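4.3 Where things live on the kitchen table

The most rewarding part of the Lurnham study, and the part we least expected to fill our notebooks, was the small furniture people put on top of their larger furniture. Our interviews were meant to cover cupboards and drawers. Within the first few visits it had become plain that a great deal of everyday storage happens in the open, on tables and worktops, and that people have strong and often delightful opinions on how it should be done.

We use the term "standing storage" for any rack, tray, stand or basket that sits on a surface used for other work. Siller's earlier account treats such objects as overflow: the cupboard is full, so the jars move out. Our material supports this in part. Several households did describe a rack bought in a hurry after a move to a smaller kitchen. But overflow does not explain why the same racks stayed put after cupboards had been cleared, nor why people spoke of them with such warmth. One respondent in the Vikach flats had emptied a whole wall unit and still kept tea, salt and a tin of buttons (yes, buttons) on a little stand beside the bread board. "If I can see it, I own it," she told us. "If it's in the cupboard, I buy another one."

That remark sent us back to the diaries. Each household kept a paper diary in July, noting every item looked for and not found. The entries are wonderfully frank. Lids are the great villain. They turn up in the wrong drawer, under the sink, in a child's bedroom, and in one case in a car. Containers and their lids are bought together and then lead separate lives, and most of our households had settled on a rule for dealing with this. Some store every container with its lid on, accepting the loss of space. Others nest the containers and stand the lids on edge in a rack or an old letter holder. A third and smaller group keep the lids flat on an upper shelf, with the bowls below.

The flat method deserves more attention than it has had. Lumbantobing's work on shared kitchens found that people give up on any system which needs two hands to put a thing away, and our diaries point the same way. A lid laid flat can be put down with one hand while the other holds a plate or a toddler. The cost comes later, when the lid wanted is at the bottom of the pile. Households using this method told us they kept the pile low, and some had a firm limit of 3 lids, with the rest passed on to neighbours or used under plant pots.

Height matters too. A rack with two levels gives twice the area for the same patch of table, but the lower level is easily forgotten. Open sides help a good deal here. In homes where the stand had solid sides, the lower shelf tended to collect what our respondents called "the quiet things" – birthday candles, spare fuses, a single chopstick. With wire sides, the lower shelf stayed in use. Figure 2 gives the general type.
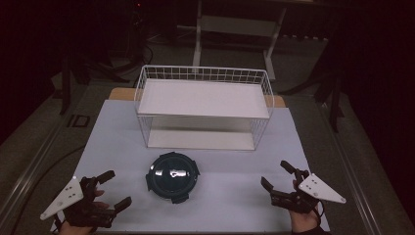 Figure 2. Two-tier white wire rack on a tabletop, with a round black lid in front of it.

A raised rail around the top shelf was also praised more often than we had foreseen. It allows small packets to lean, and it stops round objects from rolling away. The same rail was disliked by people who wanted to slide a tray on and off, and here the two camps seem unlikely to meet. We found no link between this preference and the size of the kitchen, although habit from a childhood home came up again and again in the interviews, sometimes in great detail and with sketches.

The position of the rack on the table was less settled than its shape. Respondents who ate at the same table mostly pushed it to the far side between meals. Those who ate elsewhere let it drift. We return to drifting objects in Section 4.4, where the diaries are read alongside the floor plans.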